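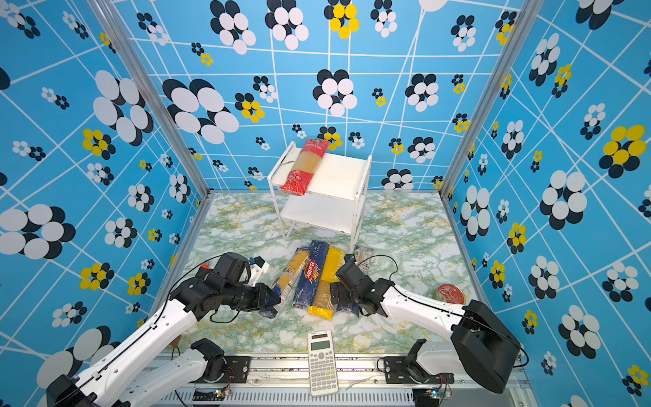
Figure 3. Shelf and pasta packages in the restocking layout. One package lies on the top board; the others are side by side on the floor in front of the shelf.

3.2 Shelf and Goods

The restocking layout uses a small white shelf with two tiers. The shelf stands near the back wall, which leaves the floor in front of it free for goods waiting to be shelved. The boards are joined by thin legs, and the sides are open. A package that is set down too close to an end can therefore overhang the board without meeting any stop. We treat an overhanging package as placed if it stays on the board when released, and we record the overhang separately.

All goods in this layout are dry pasta, mostly spaghetti. Thorlacius used mixed groceries in the 2020 shelf study, and the resulting differences in placement were hard to separate from differences in weight and height. Restricting the goods to one type of food removes most of that variation. What remains is the packaging. A carton such as the blue Barilla box in Figure 3 has flat faces and straight edges, and its long side can be lined up with the edge of a board. A bag has no fixed outline. Its contents shift when it is lifted from one end, and the film folds at the ends, so the same bag may occupy a different length of board after each placement.

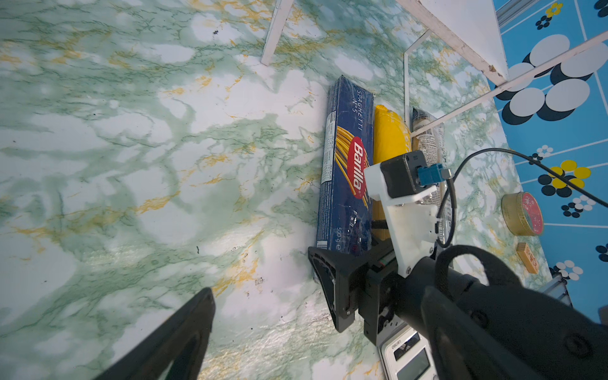 Close spacing on the floor has a direct effect on the order of removal. When a carton lies against a soft bag, the carton can usually be taken first with little change to its neighbor. Taking the bag first tends to drag the film along the carton and turn it out of line. The Beletti ordering rule, which always begins at the left end of a row, ignores this difference. We apply the rule only as a baseline and allow any order in the remaining trials.

Final arrangement is scored for each tier on a scale of 0 to 100. The score combines alignment with the front edge, spacing between neighbors, and label visibility. A package lying diagonally is accepted as shelved but loses the full alignment share of its score. Label visibility is judged from the front of the shelf at board height. Bags with a clear section are scored on the printed area alone, as pasta seen through the film does not identify the product.

The Jiltside protocol asks for goods to be stacked when a tier is full. We do not stack. Bags of long pasta slide over one another, and a stack of 3 or more was found to be unstable in preliminary work at Wargate. Packages that do not fit on the top tier are placed on the lower one, with the same spacing requirement. Packages that leave the shelf after release are returned to the floor row and counted as unplaced until they are shelved again.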